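Thread: what we learned switching our rental in Ceneseo from gas to electric cooking. 1/8
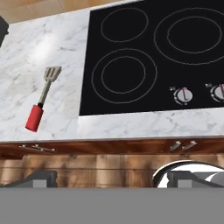 2/8 The gas line to our building needed replacing. The quote from the plumber came in higher than a new range circuit, so we went electric in May.

3/8 Check your panel first. Ours was 100 amps and already had the dryer on it. The electrician did a load calculation before he would give us a price. That took 2 visits.

4/8 The permit was $66. The city office closes at 4:30 and you have to bring the form in person. The one on the website is out of date.

5/8 Capping the old gas line and patching the wall came to $372. It was a separate bill from the wiring. Ask for both up front.

6/8 Cooking is slower to respond than gas. Rice boiled over the first week. Now I move the pot off the burner when I want the heat to drop. Flat-bottomed pans only. We gave our old wok to the neighbors.

7/8 For cleaning, let it cool, then use a damp cloth and a plastic scraper. No powder cleansers. Sugar spills are the exception and the manual has a page on those.

8/8 Our gas account stayed open a month after shutoff and we were billed the base fee. Call to close it yourself. I'll post the electric bills once I have a full winter of them.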